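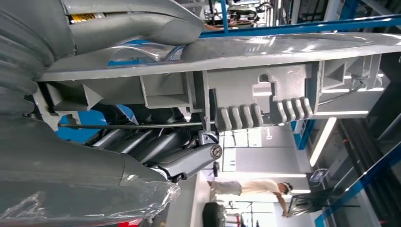
Florencio Cordero asked, before the agenda had even been read out, whether the workroom could stay on one plan for a whole season this time, and could we please settle where the packing supplies live before talking about anything fancier. Everyone agreed, so item 4 became item 1, and the minutes follow the order in which things were discussed.

WORKROOM MEETING - MINUTES
Satura building, ground floor, Tue 12 July

Present: Florencio Cordero, Odalys, Merritt, Tove, Jun, Bettina (minutes)
Sent regrets: Ramon (at the Alcaraz pickup until late)

Minutes of the last meeting were accepted with one fix. Under "shelving" it should say that Tove offered to measure the alcove, and she did, the very next morning. Thank you, Tove!

1. Packing supplies

Long and very good discussion. At the moment tape is kept in two places, bags in a third, and the big rolls of plastic film wherever the last person put them down. Merritt suggested one packing corner with everything in it: film, tape, paper, bags, scissors, markers. Odalys liked the idea but worried about the corner turning into a general dumping spot, as the old returns shelf did. Jun said the returns shelf failed because it was deep and you could not see the back of it, and that a shallow rack would behave much better.

Agreed: one packing corner, on the window side, with a shallow rack. Nothing is stored on the floor in front of it. Merritt will draw it up and pin the drawing by the door so people can scribble on it for a week before anything gets screwed to a wall.

Film was discussed separately. There are two camps. One likes everything wrapped when it is put away, the other would like to see what they are reaching for and keeps having to unwrap things (this is me, I confess). After some friendly back and forth we landed on this:
- Anything going into storage for longer than a month gets covered, taped at the bottom, and labeled on the outside.
- Anything used weekly stays uncovered and gets wiped down on Fridays.
- Used film is folded and goes back on the rack if it is clean. If it has tape all over it, throw it out.

Florencio asked that tape not go directly on painted surfaces. Agreed.

2. Bins and labels

The new bins are here and they are lovely. We ordered 66 and they came from Alcaraz in good shape, lids included. Ramon is collecting the last of the lid clips today. Odalys has already set out a trial row and the whole meeting got up to go and look at it, which took a while and was time well spent.

Labels: we are going with Kodus, the same as upstairs, so that a bin can move between floors and still make sense to whoever opens it. The label says what is in the bin, the month it was packed, and the initials of the person who packed it. Jun asked for bigger lettering. Tove asked for the label on the short side AND the lid. Both agreed.

There was a lively exchange about categories. The old list had 164 lines, and we all laughed when Merritt read out "small parts, various", "small parts, other" and "small parts, misc." one after another. Odalys offered to boil the list down to something that fits on a single sheet. She would like help from anyone who remembers what "gray items, north" meant. Please see her directly.

Action: Odalys, new category list, draft to everybody before the next meeting.
Action: Jun, test print of the larger labels.

3. Cables and cords

Tove brought this up and it got more cheering than anything else on the agenda. Loose cords are to be coiled, tied with a cloth tie, and hung up by length. Short ones on the left, long ones on the right. Anything with a damaged plug goes in the red tray and stays there until Ramon has had a look.

Jun asked about cords that belong to something and should never be separated from it. Agreed that those stay attached, with the slack tied up so that it does not trail across a walkway. Merritt pointed out that half of us trip over things while carrying a bin and cannot see our own feet. He would like the walkways marked with floor tape. We tried floor tape two years ago and it peeled, so he will look for a better kind and lay one strip by the sink as a test.

4. The Friday tidy

The Friday tidy is going really well and I want that written down! It used to take the whole afternoon and now we are usually out in time for coffee. Florencio suggested five stations with one person at each, swapping every month:
- packing corner
- bins and shelves
- benches and surfaces
- floor and walkways
- sink, towels, trash

With six of us that leaves one person free, and that person makes the coffee. Bettina (me) volunteered for July before anybody else could.

Odalys asked that people stop "tidying" things that are in the middle of being used. If there is a card on it with a name, leave it alone, and dust around it. If there is no card, ask first. There is a stack of blank cards on the hook by the door.

Dust cloths: wash them at the end of the month. Tove takes July, Jun takes August, September still open.

5. Money

Hivance has confirmed the room grant at $2,780 and it can be spent on furniture and storage, with receipts. Wonderful news, and many thanks to Florencio for filling out the form twice after the first one went missing.

Order of spending as agreed:
a) the shallow rack for the packing corner
b) a second step stool, one with rubber feet
c) better light over the long bench
d) a rolling cart, if there is anything left

Merritt would put the cart above the light. Tove would put the light above everything. We stayed with the order as written, and will look at prices for both before the next meeting. Merritt to ask Alcaraz about the cart, Tove to bring two light options with prices.

Jun asked if the grant covers paint. Florencio thinks so but will check the wording. If it does, the alcove wall could be done in September, when the windows can still be open all day.

6. Alcove

Tove's measurements were passed around. The alcove is deeper on the right than on the left, so a rack bought to fit the right side would stick out at the other end. Options are to build something ourselves or to use two narrower units. Jun is keen to build and has a sketch with adjustable shelves. Big interest in this one. Jun will bring a cardboard mock-up so we can stand it in the alcove and see whether the lower drawers open past the door.

Decision held over until we have seen the cardboard.

7. Other business

- The spare key is back on its hook. Please sign the sheet when you take it.
- The good scissors are for paper and film. Wire has its own cutters, in the drawer marked WIRE.
- Odalys will teach anyone who wants to learn how to fold a fitted cover so that it lies flat. Four hands went up right away, so she will do it after the next Friday tidy.
- Florencio thanked everyone who stayed to unload bins last week. The stairs were hot and nobody complained until the very last trip.
- Merritt has extra zucchini. They are in the bag by the sink, help yourselves.

Next meeting: same room, same time, in four weeks. Tove to chair, Jun on minutes.

Minutes taken by Bettina. Corrections to me, please, before the drawing comes down from the door.

Comments (5)

Ramon
Lid clips are in the building. They gave us a spare bag too. I put them on the trial row and did not mix them in with the old ones.

Jun
One correction to item 6, it's the middle drawer that hits the door. The lower one clears it fine. Cardboard is going great by the way, I may have gotten carried away with the handles.

Tove
I can take the September cloths as well if someone swaps me a Friday at the sink.

Odalys
"Gray items, north" solved!! Upstairs says it was the north cupboard before the move. Still no idea what the items were. List is down to two sheets, working on one.

Merritt
Test strip of floor tape is down by the sink. Please walk on it a lot.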